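Notebook, two-arm build, July
Shared workshop, back half. Start 14:20

Continued from the last entry. The left wrist is back together with the new spacer under the joint. Murray turned the spacer at home and it fits without filing. I put thread lock on the five screws this time, because last month two of them were walking out after an afternoon of work. Please do not open this wrist again without writing it here.

Power on was clean. Both arms found their zero position at the first try. I changed the speed limit from 1,000 to 400 in the config file (same units as before, see the note on the inside cover) and I want to keep it there until the cables are fixed better. Wiremu wants it faster for the open evening. I understand him, but at the higher value the left arm swings past its stop point and comes back, and I do not like to see this near people.

Right gripper: opens fully, closes fully, small click at the end of closing. The click was there also before I changed the finger links, so the links are not the cause. Maybe the belt. I leave it for Keith, he knows the inside of that gripper better than me.

Left gripper: opens and closes fine, but the offset is still wrong. When I send it to a point in front of the camera, it arrives low and too far to the right. I moved the target by hand three times and the error stayed similar each time, which makes me think it is the table of arm lengths and not the camera. The table was copied from the first Stalance arm, and the new wrist is longer by the spacer. I should have thought of this before lunch.

Task for the afternoon was the simple one: pick the cup from the floor, put it into the basket, go back to rest. I began with the left arm going to the basket alone, without any cup in the fingers, only to see how near the rim it comes. 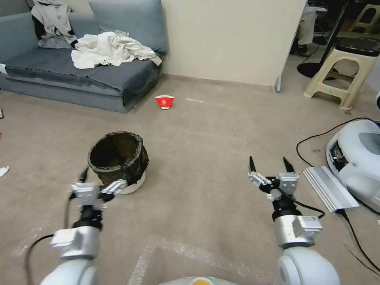 Left gripper at the basket rim, right one open. Cup is on its side farther back on the carpet.

The rim is soft and a bit crumpled, so a light touch does no harm to the fingers, but the basket can move on its base and then the next attempt starts from a different place. I ask everybody to put it back before each run. Otherwise we compare runs that are not the same.

15:45. Corrected the length table for the left arm. Restarted. Now the gripper arrives a little high, but in the middle. I think I added the spacer twice, once in the table and once in the tool setting that Nikau made in spring. Removed it from the tool setting and kept the table. Run number 162 in the log is the first one with the right values. All left arm runs before this one should not be used for comparing anything.

The cup itself: a paper cup lying on its side is harder than I expected. The fingers come from above and the wall of the cup is round, so the cup rolls when one tip arrives earlier than the other. I tried with the wrist turned a quarter and it was better. Two good picks, then one where the cup was squeezed and kept the dent. We need more cups, somebody please bring a few.

Cable on the right arm is still too long. I can shorten the loop with one more tie near the wrist, but then full turn of the joint is perhaps not possible. I will measure first. Halfdan says that Karppinen sells a flat cable which bends more easily. He will ask for the price.

16:50. Stopped here, the motors of the left shoulder were warm to the hand. Not hot, but warmer than the right side. I do not know if this is the longer work or something with friction. To compare next time with equal number of moves on both sides.

Open points:
Right gripper click, Keith to look at the belt
Left shoulder temperature, write the values every 10 minutes
Config backup to the Fodico drive – not done, I forgot the password again
Cable tie or new cable for right arm, wait for Halfdan
Ask Nikau if the tool setting is used in some other script before I delete it completely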